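Millstead Short Film Awards: Frequently Asked Questions

Who can enter?

The awards are open to anyone living or studying in the UK or Ireland who has directed a short film. There is no lower age limit, but entrants under 18 need a parent or guardian to sign the form. Films made by a group should be entered under the name of one director, with the others listed in the credits section.

What counts as a short film?

Anything up to 19 minutes long, including titles and end credits. Films that run over will be returned and the fee refunded. We don't accept trailers, music videos or single episodes of a series.

What are the categories?

Fiction, Documentary, Animation, Student Film, Performance, Screenplay and Sound. You can enter the same film in up to two categories, and the jury may move a film if they think it belongs somewhere else. You will be told if this happens.
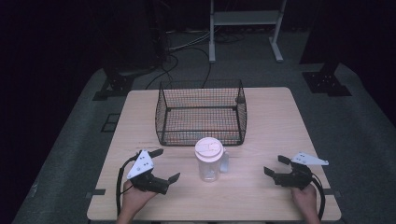 The Genmont Prize for a first film is separate. You don't enter it directly. Tick the box on the form if this is the first film you have directed and it will be considered along with the rest.

How much does it cost to enter?

£36 per film, whether you enter one category or two. Students pay nothing in the Student Film category but do pay the full fee if they enter a second one. Fees can't be refunded once viewing has started.

What format should I send?

Please upload an MP4 or MOV file through the entry form. The picture should be at least 720 lines high. If your film is nominated we will ask for a better copy for the big screen, so keep your master file somewhere safe. Links to video sites are not accepted, even with a password.

My film isn't in English. Can I still enter?

Yes. It needs English subtitles, and they should be part of the picture. We can't add separate subtitle files. Welsh and Irish language films are very welcome and follow the same rule.

Can I enter a film that has already been shown elsewhere?

Yes, at festivals, online or on television. We don't ask for premieres. It must have been finished within the two years before entries close.

When do entries close?

At midnight on the last day of September. The form shuts by itself and we can't reopen it for late films.
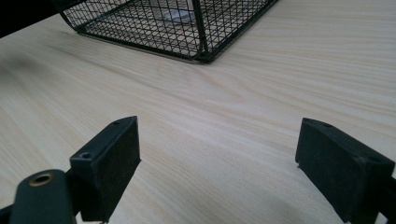

Page last changed: Jun 18, 2024

Who picks the winners?

A first group of viewers watches every film and draws up the longlist. The jury then chooses the nominees and winners. This year's jury is chaired by the editor Rosario Caruso. Jury members leave the room when a film they worked on is discussed.

What do winners receive?

Each category winner gets a trophy and £600. The Genmont Prize also comes with a week of editing time at Vashisht Post. Nominees get a certificate and two tickets to the ceremony.

Where is the ceremony?

At the Jultetti Cinema. There is step-free access from the street and a hearing loop in the main screen. If you need a companion seat, tell us when you reply to your invitation.

Will I get feedback on my film?

Longlisted films get a short written note from the viewers. We don't have the time to write one for every entry.

I've spotted a mistake in my entry. What should I do?

Log in and change it yourself at any time before the closing date. After that, email the awards office with the film's title and your entry number. Credits can be corrected until the programme goes to print.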